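Liquids, Loads and Leads: Tõnu Vītola on the Built-in Desk

A drink bottle is the object most often left out of a desk plan, according to Tõnu Vītola, who sets out study furniture for the Nirgate workshop. He begins his site visits by asking where it goes.
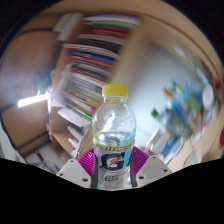
By Montri Chaimongkol
21 March 2019

Vītola has been drawing built-in desks for 15 years, most of them in small rooms where shelving, work surface and power share one wall. We spoke at Tratumholm, where he is writing up revised layout notes for the workshop. The notes cover shelf depth, lighting, cable routing and what he lists under a heading of its own as "liquids".

"People will tell you the monitor size to the millimetre," he says. "Then you ask what they drink from and they haven't thought about it. It's tall, it's full, it's next to the keyboard, and the centre of gravity moves all day."

His preference is a bottle with a screw cap. Open mugs he will tolerate on a fixed coaster at the back of the desk, on the side away from the outlet. A clear bottle with a bright cap, the yellow Gatorade one being typical, has two practical advantages in his view: the level can be read without picking it up, and a missing cap is noticed from across the room.

"Colour is useful there. With a grey lid on a grey bottle you don't register that it's off until the bottle is on its side."

He is less concerned about what is in it. Water dries and sports drink leaves a residue, but either will find a cable hole. The notes therefore call for a raised collar on any grommet cut through a work surface. He dislikes grommets in general and will run a lead down the back panel where the client accepts seeing it.
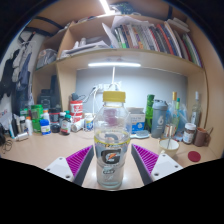
Shelf loading takes up the longest section of the notes. Vītola specifies a clear depth of 266 mm for an upper shelf over a desk, which accepts a binder upright, and limits any unsupported span to 1000 mm. He has few illusions about how the shelf will be used. Books and binders go in first, in a row, until the row is packed; loose papers then go on top of the row, and folders pile up flat to the left of it. Bags and boxes take the level above, up to the ceiling. "I calculate for that condition," he says. "The tidy condition in the brochure lasts until the client gets a second filing system. Paper lying over the tops of books is load you didn't allow for, and it also means nothing underneath can come out without a small landslide."

His remedy is modest. One section of the upper shelf is kept for flat storage, with a divider, and the remainder is for spines. Anything that has sat on top of the row for a month is either punched and filed or goes in the recycling.

On lighting he is specific. An LED bar belongs on the underside of the upper shelf, mounted horizontally, with its lead dropped to an outlet on the back wall. A ceiling light alone puts the shelf's shadow on the work surface. He favours a pale back panel, which returns some of the light to the desk, and he has stopped specifying dark ones altogether.

The visible lead draws complaints. "I get asked to bury it," Vītola says. "Fine, if it's a new wall. In an existing room you're opening the lining to hide one cable, and the chargers will hang off the same outlet regardless. I'd sooner clip it and keep it reachable."

Reachability recurs in the notes. An outlet behind a desk should be accessible from a seated position with nothing moved except what can be lifted in one hand. Boxes at the back of the work surface fail this test if they stand in front of the plugs, and so do bags on a middle shelf once their straps hang below it.

For finishes he works with the Boonyarit range of water-based clear coats on light timber, with a further coat on the front edge, where forearms rest. He asks clients to wipe up condensation rings the same day and to leave solvents off the surface entirely.

The revised notes run to 179 clauses. A shortened version for householders, under the working name Hondonton, is due in April and will omit the span tables. The section on liquids stays in. Vītola has asked that it be printed on the first page, ahead of the drawings.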